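Fui às portas abertas do parque de oficinas de Clellby com a promessa de que ia perceber "como se reinventa uma cidade industrial". A frase vinha no folheto. O folheto, diga-se, é a melhor coisa que ali se produz.

A antiga fiação da Grornberg fechou há muito e o município quer vender a ideia de que 608 postos de trabalho vão nascer dentro das mesmas paredes. Perguntei quantos existem hoje. Waltraud Lenz, que conduzia o nosso grupo, respondeu que o número "está em evolução". Os tijolos estão lavados, isso é verdade, e o café no átrio custa o dobro do que custa na estação.

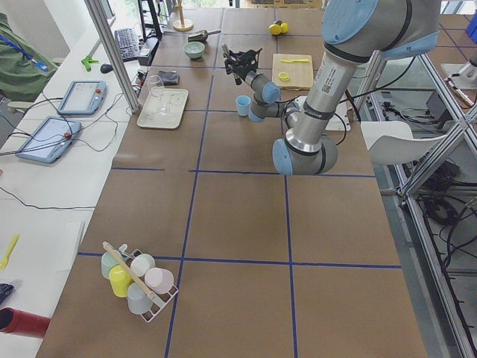 Mesa forrada a papel castanho, com um copo azul-claro, numa das salas do parque.

Passámos meia hora na Sterano, que aluga o piso de cima e fala muito de comunidade. A renda subiu no segundo ano, contou-me um encadernador à porta, em voz baixa. Dos ateliês anunciados, vários tinham a persiana corrida. Segundo a guia, estavam a preparar a feira de novembro. Pode ser.

O percurso oficial evita o pátio norte, onde continua o telhado caído que já aparecia nas queixas dos moradores. Pedi para o ver. Disseram-me que a chave estava com outra pessoa.
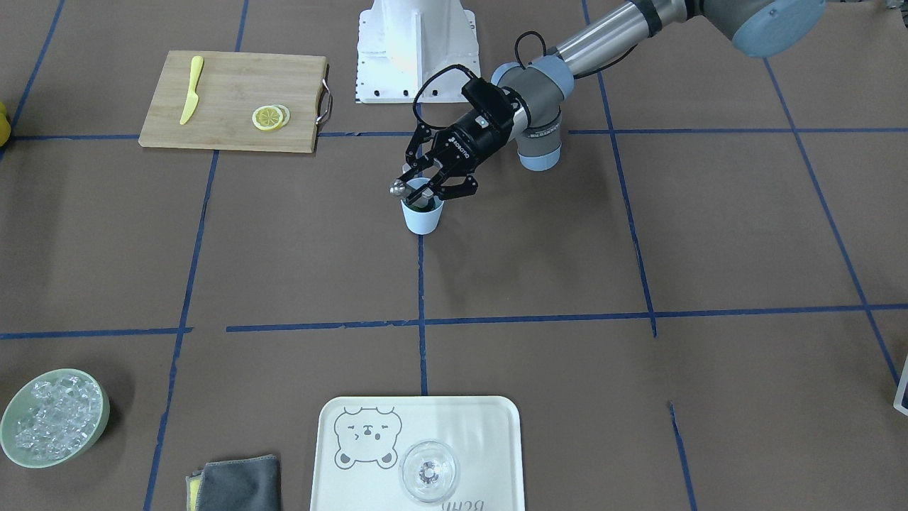 O almoço e a conversa sobre dinheiro

Sopa de lentilhas, pão bom, discursos compridos. A recuperação terá custado cerca de 741 mil euros até agora, e faltam as janelas. A fundação Kļaviņa entra com uma parte que não quiseram precisar. Quanto ao autocarro prometido até à zona, passa de 50 em 50 minutos e acaba às sete da tarde, o que deixa de fora quem trabalhe por turnos.
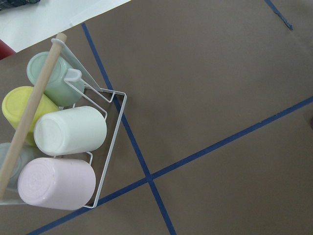 Tintas em frascos de apertar, num suporte de arame branco com pega de madeira.

À tarde houve visita à sala das caldeiras, o único momento em que me esqueci do bloco de notas. As caldeiras são magníficas. Querem fazer ali um restaurante.
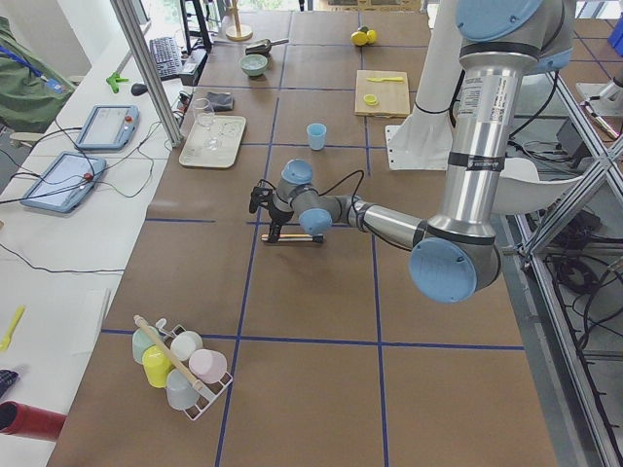 Clellby, novembro

Voltei para a feira, por teimosia. Havia 38 bancas, quase todas de gente de fora, e o encadernador já não estava na lista. O café baixou de preço. O pátio norte continua fechado e a chave, pelos vistos, continua com outra pessoa.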